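Pre-Session Safety Walk, Bathroom Fixtures Floor
Hand-Held Gripper Recording, Rutgate showroom
Filled in by: Nattawut Klinhom
Date: 20 January 2018
Sheet 2 of the binder

I'm using the long version of the form again, because the short one has no room for me to talk and you all know I'm going to talk. Marks are OK, FIX (do it before anybody records) or WATCH (fine to go ahead, keep an eye on it).

1. Floor and walking paths

1.1 Floor dry, no drips near the fixtures: OK
I went over it with a paper towel, like always. This tile is slick when it's damp and you won't be looking down much once your hands are busy.

1.2 Path clear on all sides of the work spot: WATCH
You can get around, but it's a showroom and there's stuff everywhere. Walk your loop once with your hands empty before you pick up the grippers. I mean it! Two minutes, tops.

1.3 Cables on the floor: WATCH
My least favorite line on this whole sheet. Any cable near your feet gets moved behind you before you start, and if you turn to face a new fixture, you stop and move it again. Power strips stay where they are, and you plan your steps around them.

1.4 Boxes and packing: WATCH
Anything on the floor that comes up past your knee is fine, you'll see it. The low stuff is what gets you. Please don't restack the Kauppinen cartons on your own, they're heavier than they look and the store would like to do it themselves.

2. The person recording

2.1 Closed shoes, flat soles: OK
2.2 Sleeves and cords tucked away from the finger hinges: OK
2.3 Hair tied back: OK
2.4 Break taken every 18 minutes: FIX
We blew right through this one last time, me included. The grippers don't weigh much, but you're holding them out in front of you and bending over a tub the whole time, and your lower back will let you know the next morning. I've put a kitchen timer in the Dallance case. Use it, and if it rings in the middle of a take, finish the take and then put everything down.

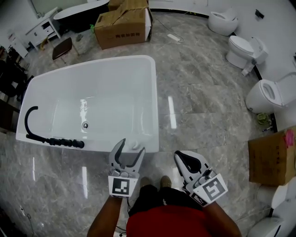 2.5 Leaning over the rim: WATCH
Keep both feet flat. If you can't reach the far end of a tub without going up on your toes, walk around to the other side, or skip that spot and write it down. A skipped spot costs us nothing. We have 837 usable takes in the set now and I'd much rather stay there all week than have somebody go headfirst into the merchandise.

3. Grippers

3.1 Fingers open and close all the way, both hands: OK
Squeeze each one a few times and listen. The left one had a click back in September and I still don't fully trust it, so I check it twice.

3.2 Finger pads clean and stuck down: OK
A peeling pad is a data problem as much as a safety one — the grip slips, you squeeze harder to make up for it, and then the model learns to squeeze harder too.

3.3 Marker blocks tight, tags flat and clean: OK
Wipe with a dry cloth only. If a tag is scratched, swap it. Takes with a bad tag get thrown out later anyway, so you'd be tiring yourself out for no reason.

3.4 No sharp edges on the printed parts: OK
I sanded one corner that was catching on my thumb.

4. Fixtures

4.1 Nothing rocks when pushed: OK
Give every piece a push with an open hand. Display toilets may not be bolted down, so please don't sit on one or hold onto one to get back up (I know, I know, but your knees will make the decision for you if you don't think about it first).

4.2 Lids and seats: WATCH
Slow hands. A dropped lid is loud, it can chip, and it can pinch. Jormont asked for more lid takes at different speeds, and my answer is that "fast" still means you're in control of it all the way down.

4.3 Hoses and loose fittings: WATCH
Move them gently and don't yank. If something resists, let go and start the take over.

4.4 Cracks or chips noted before we start: OK
None that I could find. I ran my hand along the rims too.

5. Before leaving

5.1 Batteries out and in the fire bag
5.2 Cables coiled
5.3 Every fixture back the way the store had it
5.4 Take log signed, bad takes marked with a reason

I left section 5 blank on purpose, it gets filled in at the end by whoever locks up the case. The goal for the session is 16 good takes per fixture. Item 2.4 has to be changed to OK and initialed before the next person picks up the grippers.

N. Klinhom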